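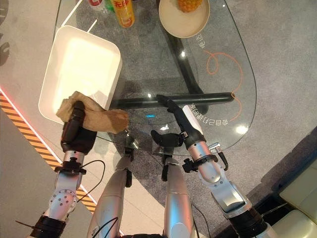
Fig. 3. The glass top with the white tray over on the left and a crumpled brown paper bag beside it.

Section 3: Setting up the top, the tray and the bag

By now you should have the frame bolted together and the glass sitting on it (if you don't, go back to Section 2, because nothing in this part is fun on a wobbly table). What's left is the stuff that makes the Oltero a nice place to do small jobs: the tray for keeping bits together, a paper bag for whatever you're throwing out, and a spot for your hand tool. I've set up eight of these for people now and I still do it in the same order every time.

You'll need:
The white tray
One plain brown paper bag, no handles
Your hand tool, if you use one
A soft dry cloth, plus a second one that's slightly damp
The little packet of clear bumpers that came with the glass

Caution: The edge of the glass is smooth but it chips if you knock something hard against it. Take off your watch and rings before you start. I didn't, once, and I spent the whole evening looking for the piece.

Getting the glass ready

1. Look straight down through the glass and find the long black bar running across under it. You'll be using that bar as your guide for pretty much everything that follows, so make sure you can see it clearly from where you plan to sit or stand. If the black leg bar that comes off at an angle is getting in your line of sight, walk around the table until it isn't.

2. Press down gently near each of the three corners. There should be no click and no rocking. If you hear a click, lift that corner a little (get someone to help you, the glass is heavier than it looks!) and check that the bumper is still stuck on. They do slide off, especially in June when the glue gets soft.

3. Wipe the glass with the damp cloth, then the dry one. Go all the way out to the rounded edges, front edge included, since that's where your hands will be and where the fingerprints show up. Crouch down and look across the surface with the light behind it. Any grit you find now would end up under the tray and scratch.

Note: On carpet, give the table a day to settle before you decide it's crooked. Mine stands on a gray speckled carpet and it sank just enough on one side that I got the level out, fussed over it for an hour, and then found it had evened itself out by breakfast. The other thing about a speckled carpet under clear glass is that small parts vanish. You look down and can't tell if the screw is on the glass or on the floor. So use the tray. Really.

Placing the tray

4. Set the tray down on the left. (Left-handed? Swap left and right all the way through this section. My neighbor Firdevs Dursun did hers that way and it works fine.) Lower it flat, don't slide it in from the side.

5. Turn it so it sits at a slant to you. I know this looks sloppy in the drawings, but a rounded glass top has no straight side to line up with anyway, and a slanted tray is easier to reach into without lifting your elbow. It's all right for the lower rim to come over the edge of the glass a bit. Push down on that rim with one finger: if the far side lifts, you've gone too far and need to move the tray in.

Caution: Don't put anything heavy in the part of the tray that hangs over. Keep the weight toward the middle of the table.

6. Check the walls. The raised edge has rounded corners, and you want to be able to run your fingertips along the inside without hitting any bumps or bits of packing tape. Tape residue comes off with a drop of cooking oil. Wash the oil off afterward or everything you put in there will slide around like it's on ice.

Putting in the bag

You can buy a fancy insert for this. Pruitt sells one, and Desmond Lindqvist at the shop was very keen for me to try it. I did, for 17 days, and went back to a paper bag! A bag costs next to nothing, it folds up small, and when it's full of scraps you pick up the whole thing and toss it.

7. Crumple the bag a few times before you use it. A brand new one is stiff and wants to spring open or fall over. Scrunch it, let it go, scrunch it again. You're after something soft and wrinkly that stays where you put it.

8. Lay it in the tray, toward the near left part, and leave the rest of the tray clear for parts. Hold the tray by its inner rim while you settle the bag so you don't shove the whole tray across the glass. Keep your other hand near the front edge of the table – you'll be glad of it if something starts to roll.

Note: When you want to use the bag, open the end that faces the middle of the table. Then you can sweep scraps into it from the tray without picking it up. If the opening won't stay open, fold the lip back on itself once. 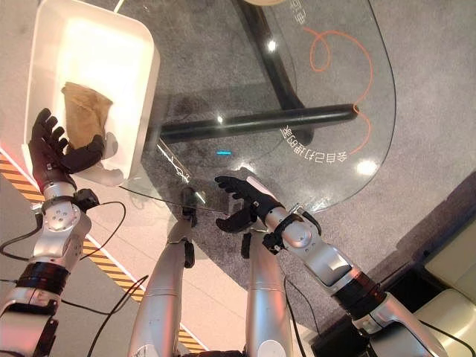
9. Stand back and try your reach. Without leaning, you should be able to touch the bag, the inside of the tray and the front edge of the glass. If you have to stretch for any of them, move yourself first and the table second. Thilini Akanda, who checked these steps for me, is a good deal shorter than I am, and all she had to do was come around the curve a little.

Where the hand tool goes

10. Keep the tool on the opposite side from the tray. When you pick it up, point the nozzle away from yourself and up over the glass, and use the black bar as your marker. I treat the bar as a stop line for the tip. It gives me the same working spot each time, and it's easy to see through the glass.

11. Don't set the tool down on its tip. Lay it on its side on the folded dry cloth. Bare glass is slippery, and a tool that starts to roll on a rounded top can leave in any direction it likes.

12. Small clips and loose pieces have a way of ending up along the near edge of the glass. Give that edge a quick look before you get up and put whatever you find in the tray. I do it every time, even when I'm only going for coffee.

If something isn't right

The tray creeps while you work. Wipe underneath it. There's nearly always a film of dust. If it still creeps, put two of the spare clear bumpers on the bottom, well in from the rim.

The bag keeps unfolding. It's too new or too big. Crumple it some more, or cut a third off the top.

The inside of the tray is too bright to look at. White plastic or enamel, whichever you bought, throws a lot of light back at you when there's a lamp overhead. Move the lamp to one side. Lining the tray with a dark cloth helps too, but you'll have to shake the cloth out.

You need a new pack of bumpers. Ask for part 271 and say it's for the glass top. The ones for the Sinier shelf look the same and are too thin.

Section 4 covers taking the glass off again for moving, so hang on to the cardboard corners until you've read it.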